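Last updated 2018-12-02. Covers the hand-held grippers used on the Stirkholm bench and at Fara. For the fixed cell, see the Ganitz page.

## How often do the finger pads need cleaning?

At the end of every session. Wipe the ribs with a damp cloth and let them dry before the gripper goes back in its case. Don't use solvent — it hardens the pads and they start to slip on film wrappers.

## When should I replace the pads?

When the ribs have worn smooth in the middle, or when a corner lifts. Always change both pads, even if only one looks bad. A pair lasts roughly 200 hours of handling, less if you do a lot of cartons with sharp edges.

## How do I fit a new pair?

1. Open the fingers fully and peel off the old pads.
2. Scrape away the leftover adhesive with a plastic blade.
3. Press the new pad on with the ribs facing inward.
4. Close the fingers on a scrap of foam and leave it for 25 minutes.

## The fingers don't meet evenly. What's wrong?

Usually a pivot screw has backed out. Check the screws nearest the fingers first, then the ones farther out on the arms. Snug them by hand with the small driver from the Teuber kit. If the linkage feels stiff afterwards, you've gone too far, so back off a little and try again.

## Can I oil the pivots?

No. Oil finds its way onto the pads and picks up lint. Use the dry lubricant in the kit, once a month.

## What should I test it on after a repair?

Something light and sealed, such as a snack packet. Hold it upright by the middle and look at where the pads press. The colour of the wrapper doesn't matter, but a centre seam makes a handy guide for lining up the fingers.
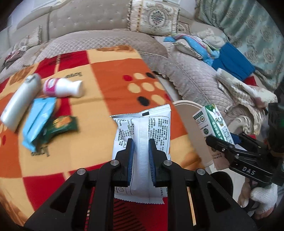 *Snack packet held upright between the ribbed pads, seam side showing.*

## Where do I get spare parts?

Pads and screws are in the grey drawers at Stirkholm. Fara keeps 4 pairs of pads and no screws, so bring your own. Write down what you take in the parts book.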